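Diary, 3/30/24
Old games on my new phone

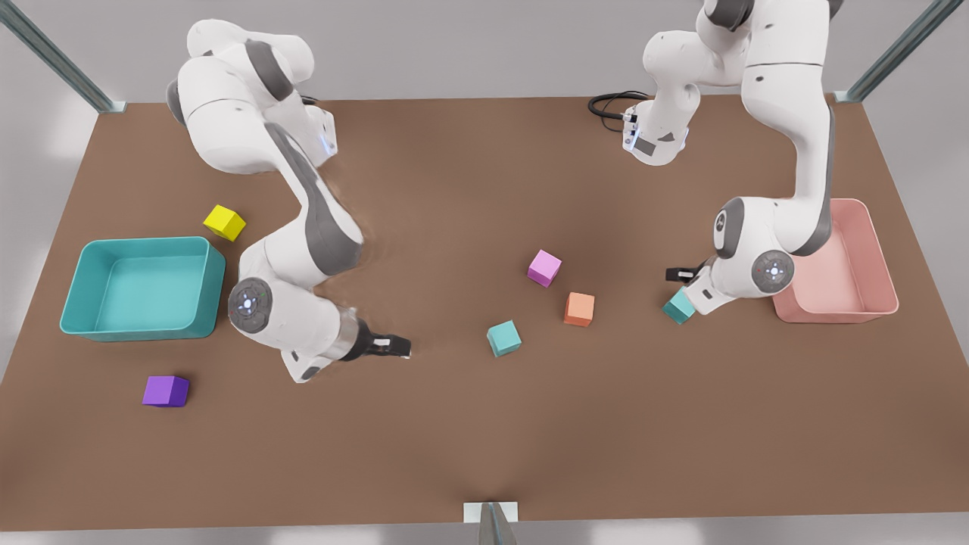
I wanted to write yesterday but I was too tired, so now I write for both days.

I finally have Lumwood working on the phone. It took me three evenings. The first evening I only read instructions, and they were written for an older version of the emulator, so half of the menus had other names. The second evening I copied my game file from the computer, and the phone said that there was no space. I had 299 photos of my sister's wedding on it, many of them almost the same. I moved them to the computer and then the file could go in.

The game started, but the sound was terrible. Every voice was like a person speaking under water. I wrote to Fitriani Lau, who played Lumwood on a phone before me, and she told me to change the audio setting and to restart the program completely, not only close the window. I had only closed the window. After the restart the voices were clear and I could hear the song in the village, which I remember from when I was at school.

The next problem is the buttons. On the screen they are small, and my thumb covers the place where the enemy comes from. In Nenetti, which is a slow game with cards, this is no trouble at all. In Lumwood you must jump and turn the camera together, and I fell from the same bridge so many times that I stopped being angry. I made the jump button bigger and put it lower. It is better now, but the bridge is still difficult. Maybe I will buy a small controller. The one I like costs more than I want to pay for playing on the bus.

I also tried Rusero for a short time. It runs slowly when it rains in the game, and in Rusero it rains very often. I put the graphics to the lowest level and the faces became ugly, so I put them back. I prefer slow and beautiful. Fitriani says I should wait for the next update of the emulator. She has more patience than me.

My save in Lumwood is now at the lighthouse, with 300 coins. I spent nothing, as I want the blue lamp from the shop, and I do not remember if it was expensive. When I was young I had the lamp, but my cousin saved his game over mine in August, just before school started, and I did not talk to him for a week. He does not remember this. I asked him today by message and he sent me a laughing face.

Battery is bad. I lost nearly half of it during lunch, and the back of the phone became quite warm. I must remember to take the charger to work.

Tomorrow I want to cross the bridge, and then make a copy of the save on the computer before I try anything with Dalgleish. I still have to find where I put the disc for that one. I think it is in the box under my winter shoes.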